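# Drawers that stick, sag or slam: tips from the Carnegie open day

I went to the open day at the Carnegie workshops in May, mostly to look at the joinery benches. I spent longest at the robot demonstration, which was about opening and closing drawers. Zuzana Urban ran it and Cameron Sutherland took the questions. A robot is fussy about a drawer in the same way a tired person is, so most of what they said applies to any kitchen or shed.

The talk was due to last 15 minutes and went on well past that. These are my notes, tidied up, with a few points of my own where I've done the job at home.

## Before you touch anything

Empty the drawer. Pull it right out to its stop and look at the runners on both sides. If you see fluff, crumbs or sawdust, clean that first and try the drawer again before you reach for a screwdriver. A dry brush and the narrow nozzle of a vacuum cleaner will do nearly all of it.

Don't spray general-purpose oil on metal runners. It feels better for a week and then it collects dust. Wipe them with a cloth and use a very small amount of dry lubricant, then work the drawer in and out until it moves evenly.

Wooden runners are different. Rub them with a plain candle stub, both the runner and the underside edge of the drawer.

## Handles

Cameron said a bar handle suits a gripper far better than a small round knob. It suits stiff fingers better too. If you're changing knobs for bars, check these:

- The gap behind the bar. Try it with your thickest gloves on if it's for a workshop.
- The screw length. Handle screws are often too long for a thin drawer front. Cut them down or use a washer, but don't leave the handle loose.
- The fixing holes. Make a card template with the hole centres marked, and use the same card for every drawer in the run.

Drill from the front with a scrap block clamped behind, or the back face will splinter. Go gently on veneer.

A drawer pulled from one end of a wide handle can rack, meaning one side moves ahead of the other and it jams. Zuzana's advice was to test every drawer from the left, the middle and the right of the handle. If it only runs well from the middle, look at the runners.
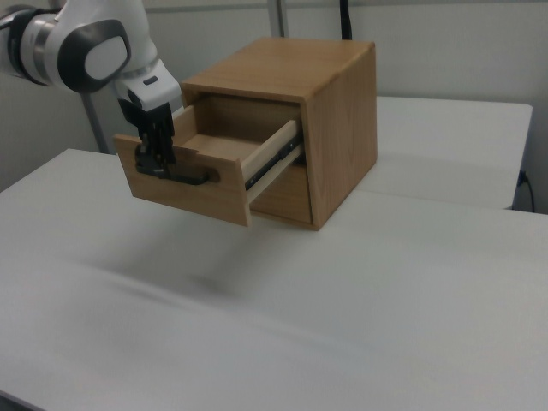
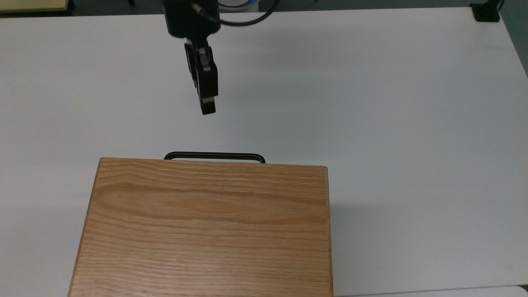 ## Squaring up the runners

Most sticking drawers I've dealt with had runners that weren't parallel. Measure between them at the front of the cabinet and again at the back. The two figures should match. If the back is tighter, loosen the rear screws on one side and ease that runner over, or take it off and plane a shaving from the packing piece behind it.

Use the slotted holes first. Set the position with one screw at each end, fit the drawer, try it, and only then put screws in the round holes. I used to fill every hole straight away and had to plug three of them on my own sideboard.

If a screw hole has gone slack, glue in a matchstick or a sliver of hardwood, let it dry overnight and drive the screw again. A fatter screw may foul the slide as it passes, so check the head sits flush.

## Loading

Heavy things go at the back and low down. A top drawer full of tins can tip a small unit forward when it's open, so fix anything tall or narrow to the wall with a bracket. Howard Staniforth asked about workshop cabinets on castors and was told to lock the castors and open one drawer at a time. He wasn't pleased, as his are all on castors.

Check the load rating on the packet before buying runners. It is normally given for a pair – fitting one better runner on one side gains you nothing.

## Closing

Push a drawer shut with a flat hand on the front, near the centre. If it bounces back open, something is sitting behind it. Take it right out and look, as it's usually a tea towel or an envelope.

For a drawer that slams, stick small felt pads inside the front edge of the cabinet, one at each top corner. Use the same thickness on both sides or the front will sit crooked.

## Still to try

Ailsa Tennant lent me a spacer jig for setting runner height, and I haven't used it yet. The next open day is on a Friday, doors at ten. Bring a loose drawer if you have one and can carry it. Cameron said he'd look at the runners.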